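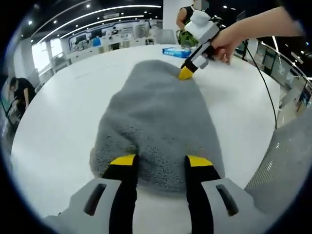 Search the help pages
Search
Home cleaning > Cloths and rags

Grey fuzzy cloths — how do you fold them so they stay folded?

Posted by Uyên Từ, 22 February 2023

Hi all, bit of a silly one. I've got a stack of those plush grey cloths with the nubby texture, the kind you'd wipe a table or a car with, and I can't get them to sit flat in the drawer. I fold them in half, then in half again, shut the drawer, and by the next day they've puffed up into a grey sausage and the drawer jams. I do the folding on a big glossy white table so it's not like I'm short of room! I bought a pack of 40 from Losholm because they were cheap (I know, I know) and I'd love to get them all into one drawer. Does rolling work better? Also they've started shedding and I'm wondering if I'm washing them wrong. Warm wash, bit of softener, tumble dryer on whatever it was on last.

We use cookies to remember your preferences. Accept all | Manage settings

Ánh La

Stop the softener first! It coats the fibres and they won't pick up water properly any more, they just push it around. I did that for years with mine. Low heat in the dryer or hang them on the line, and wash them away from towels or you'll be picking lint off them till May.

For folding, I go in thirds the long way, smooth it with the flat of my hand from the middle out, then thirds again. Halves never worked for me — the fold's too fat and it springs open. The bit that really fixed it was standing them up on their edge in a shallow box, like files, so they hold each other closed. I fit nearly 100 in a box that used to have printer paper in it, though they're a thinner cloth than yours by the sound of it. If yours are really thick you could try rolling, but put the loose end underneath or it'll unroll the minute you turn your back.

Oh, and give each one a shake before you fold. The corners curl under and you get a lump that you can't flatten later.

3 people found this helpful

Jakubowski

i just chuck them in a bucket under the sink. never had a jammed drawer

Uyên Từ

Ha, the bucket is tempting. Tried thirds tonight with a dozen and they do sit a lot flatter, the very fluffy ones still want to roll up on me but the colour of the drawer bottom is visible again so I'm calling that progress. Will leave out the softener next wash and see about the shedding. Does anyone know if the Bridevora ones shed less? My neighbour swears by them but they're twice the price.

Ánh La

Haven't tried those, sorry. Mine all shed for the first few washes and then settled down, so I'd give yours a bit longer before spending more.

Get our weekly home tips by email. Enter your address. Subscribe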